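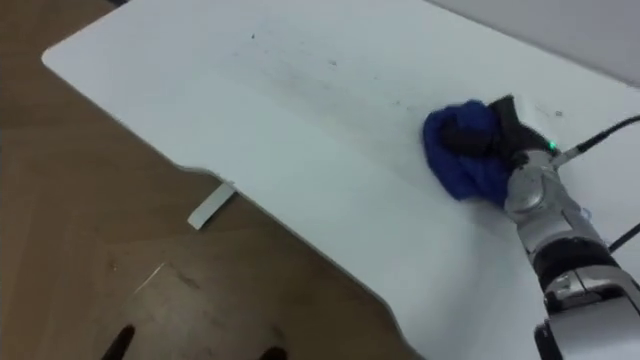 Finished the Stekel book last night, the big one on the river traders, and I want to get this down before it all leaks out of my head. Six weeks it took me. It's a heavy thing, too heavy for bed or the train, so it got read at a table or it didn't get read. A white top with a notch curved into the front edge, by the way, is a great thing to read a fat history book at. You pull right in and your elbows have somewhere to go. Anyway. The book.

499 pages, not counting the notes. Nine chapters, and the first two are slow. Lots of soil. Lots of who dug where and who disagreed with who. I nearly quit in chapter two and Tahmineh Shokri (she lent it to me, she's had it for years) told me to skip to the boats and come back. So I did that. Good advice. The boats are where it wakes up.

What Stekel does well is the small stuff. How you get a loaded boat past a bad stretch of water. Who gets paid for the hauling. What people ate when the river froze early and they were stuck in some village till spring with a cargo of furs and no way home. There's a whole section on winter camps that I read twice. December must of been miserable. You get the feeling most of these people weren't raiding anyone, they were waiting - for ice, for a buyer, for a cousin with the other half of the silver.

And the silver! Chopped up bracelets, bits of coin, all weighed out on little folding scales. I knew about that already from school but never thought about the arguing that must have gone with it. Every deal a fight over whose weights were right.

Less good: the maps. Five of them, all stuck in the middle, all tiny. I kept a finger in there the whole time. Also the Jalali chapter. Stekel spends ages knocking down Jalali's idea about the southern route and I haven't read Jalali, so it was like hearing one side of a phone call. Maybe it's fair, maybe not. Going to get hold of the Jalali and see.

The pictures are lovely though. Combs, keys, a bent little brooch, one shoe. The shoe got me more than any of the swords did. Somebody's heel wore it down on one side.

Fereshteh Heydari asked in the comments last time if this was ok for a beginner. Hmm. Sort of? If you've read nothing on the period start with the Asano, its short and cheap and has a proper timeline in the back. Then this one. The Rerside paperback is the one to get, the older hardback has no index and you will want an index.

Next up is either the Jalali or something completly different, I've got a book on salt that's been sitting here since last winter. If anyone's read it tell me if the middle picks up.

Right, dinner's burning. More when I've got the notes typed up.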